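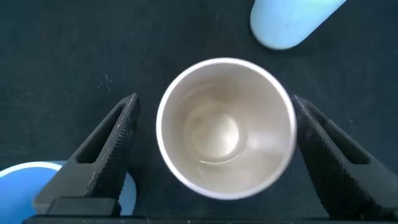
Metallbecher auf dunkler Unterlage, von oben gesehen.

Besuch in der Leitstelle des Sicherheitsdienstes Undell

Auf Einladung der Geschäftsleitung besichtigte eine Delegation unseres Fachverbandes im Dezember die Leitstelle des Sicherheitsdienstes Undell am Standort Grikuser. An dem Rundgang nahmen 17 Mitglieder teil. Im Mittelpunkt standen die Organisation des Revierdienstes, die Alarmverfolgung und die Schlüsselverwaltung.

Der Leiter der Einsatzplanung, Mounir Bouazza, erläuterte zunächst den Aufbau des Unternehmens. Von Grikuser aus werden 183 Objekte betreut, darunter Gewerbehöfe, Wohnanlagen und mehrere Schulgebäude. Die Streifen verkehren in wechselnder Reihenfolge, damit sich für Außenstehende kein fester Ablauf erkennen lässt. Jeder Kontrollpunkt wird elektronisch quittiert; bleibt eine Quittung aus, erhält die Leitstelle eine Meldung und nimmt Funkkontakt mit der Streife auf.

Anschließend wurde den Teilnehmenden das Einsatzleitsystem Nukodura vorgeführt. Es führt Einbruch-, Brand- und Störmeldungen in einer Oberfläche zusammen und legt zu jedem Objekt die vereinbarten Maßnahmen vor. Anhand einer Übungsmeldung aus dem Gewerbepark Mahrous ließ sich der Ablauf vom Eingang des Alarms bis zur Benachrichtigung der Auftraggeberin nachvollziehen. Auf Nachfrage bestätigte Herr Bouazza, dass die Leitstelle auch nachts stets mit 2 Fachkräften besetzt ist.

Besonderes Interesse fand der Schlüsselraum. Entnahme und Rückgabe werden personenbezogen protokolliert, die Bestände bei jedem Schichtwechsel abgeglichen. Zur Aufbewahrungsdauer der Protokolle entstand eine längere Aussprache – die Vorgaben der Auftraggeber weichen hier zum Teil erheblich voneinander ab.

Im Schulungsraum stellte Iman Helmy das Ausbildungsprogramm vor. Neue Beschäftigte durchlaufen vor dem ersten eigenständigen Dienst 40 Unterrichtsstunden, unter anderem in Rechtskunde, Deeskalation und Berichtswesen. Hinzu kommen begleitete Nachtstreifen. Schwierig bleibt nach ihren Angaben die Gewinnung von Personal für die Wochenenddienste.

Der Fachverband dankt der Geschäftsleitung und den Beschäftigten für die Aufnahme und die offenen Auskünfte. Die Vortragsunterlagen können Mitglieder über die Geschäftsstelle anfordern.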